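To: members list
Subject: Re: Return yardage and the season record book
From: Sơn Đồng, Records and Statistics, Lultotari Football Conference

Dear members,

Thank you for the correspondence received since the May circular. Several athletic departments have raised the same point that the Sornau office raised last week, and I am answering it on the list so that all statistics crews work from one text. The earlier message is quoted first, with my reply following each part.

> From: Athletics Office, Sornau
> To: members list
>
> Colleagues,
>
> We have finished our own review of the season totals and find
> a difference between our figures and those in the draft record
> book. We credit our first-choice returner with 725 kickoff return
> yards. The draft gives him fewer. As far as we can tell, the
> difference comes from two plays: a return that ended in a
> lateral, and a return on which we were called for holding.

The two plays have been reviewed from the play-by-play sheets and from the video supplied by both schools. They fall under different rules and I will take them separately.

On the lateral, the Sornau crew credited the whole return to the player who fielded the kick. The conference manual divides the yardage at the point where the second player gains possession. The first player is credited with a return attempt and with the yards from the catch to the spot of the lateral. The second player is credited with the remaining yards and with no attempt. If the second player scores, the touchdown is his. The draft record book follows this method, and the entry will stand.

On the penalty, the Sornau crew is correct. The foul took place downfield, after the returner had passed the spot, and the yardage up to the spot of the foul should have been credited. The draft credited nothing. This was an error at the conference office, and the entry will be amended before publication.

> We would also ask that the conference look again at the team
> return total for Nông. Their published figure of 1413 yards
> seems to include punt returns as well as kickoffs. If that is
> so, the ranking in the draft is not a fair comparison.

The figure of 1413 is a combined figure. Nông submitted its totals on the older form, which had a single line for all returns, and the number was carried into the kickoff table without being divided. The Nông office has been asked for its game sheets and has agreed to send them. Until they have been received and checked, the team kickoff return ranking will be marked as provisional. Individual rankings are not affected, as these were compiled from the game sheets from the start.

> Finally, could you confirm whether the single-game mark of 178
> yards, set at Pinar, is to be listed as a conference record?
> Our understanding is that the game was a non-conference date.

Single-game marks are kept in two lists. The first covers all games played by a member school. The second covers conference games only. The game at Pinar was outside the conference schedule, and the mark of 178 will therefore appear in the first list and not in the second. The player's certificate, which was issued with the wording "conference record," will be replaced. The school has been informed.

> We appreciate the work that goes into the book and would be
> glad to supply video or sheets on request.
>
> With regards,
> Athletics Office, Sornau

The offer is appreciated, and no further material is needed from Sornau at this time.

I would like to add several points of procedure for all member schools ahead of the coming season.

Kickoffs fielded in the end zone. Yardage on a kickoff return is measured from the point at which the returner gains possession, including any distance inside the end zone. Three crews measured from the goal line last season. Where the end zone depth was not recorded on the sheet, it cannot be restored afterward, and the shorter figure has been kept. Crews are asked to write the depth in the margin at the time of the play.

Fair catches. A fair catch is not a return attempt. It should be entered in the separate column provided. Averages were lowered for at least one player last season by fair catches entered as returns of zero yards, and these have now been corrected.

Muffed kicks. If a player of the receiving team muffs the kick and a teammate recovers and advances, the advance is credited to the player who recovers. The player who muffed the ball receives no attempt.

Onside kicks. A receiving player who falls on the ball is credited with an attempt only if he makes a clear effort to advance. The judgment belongs to the home crew and will not be reviewed by this office unless both schools request it.

Corrections. Requests must reach this office by noon on the third day after a game. They should give the quarter, the clock reading, the jersey numbers involved and the change requested. Of the 264 requests handled last season, a considerable number gave only the final total in dispute, and the crew had to be contacted a second time to learn which play was meant.

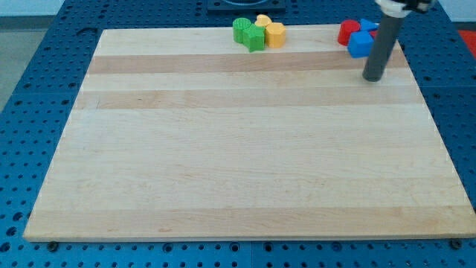 The training session for statistics crews will again include the tabletop exercise on return plays, in which each crew follows a kick from the catch to the whistle and completes a sheet as it goes. Written accounts of laterals have proved hard to follow, and most of the errors listed in this message would have been noticed at once by anyone moving markers by hand. No special equipment is called for: a wooden board with darker stripes running across it can serve for the field, and a few colored plastic blocks, such as a green cylinder for the returner, can serve for the players. Crews should agree before starting which stripe stands for the goal line. The sheets completed during the exercise will be collected and returned with comments, and they will not be used in assigning crews to games.

Each school should send at least two people to the session, one of whom should be the person who signs the final sheet. A school that has changed its head statistician since last season should send that person in addition. Travel costs are met by the school. The materials will be sent to this list beforehand, together with the revised manual pages on laterals and spot fouls.

The old single-line return form is withdrawn. Any remaining pads should be discarded. Sheets submitted on the old form will be sent back to the school and will be treated as not received for the purpose of the noon deadline.

The corrected tables will be circulated for a final reading before the book goes to the printer. Schools will have five working days to respond. Changes received after that period will be held for the following edition, with the exception of misspelled names, which may be reported at any time.

Questions on individual plays may be sent to me directly. Questions on the interpretation of the manual should be sent to the list.

Respectfully,

Sơn Đồng
Records and Statistics
Lultotari Football Conference

Comments (4)

pressbox_left
Thank you for putting the lateral rule in writing. Our crew has been splitting the yards correctly but giving both men an attempt. I will go back through our sheets this week.

R.T.
Does the end zone depth rule apply to punts as well? The manual page I have only mentions kickoffs and missed field goals.

Records and Statistics
R.T.: You are working from the older page. Punts are measured from the point of possession in the same way. The revised page will be in the packet.

oldsnapper
Glad the Pinar game stays in the all-games list. I was there and it was a fine afternoon of returning, whichever list it goes in.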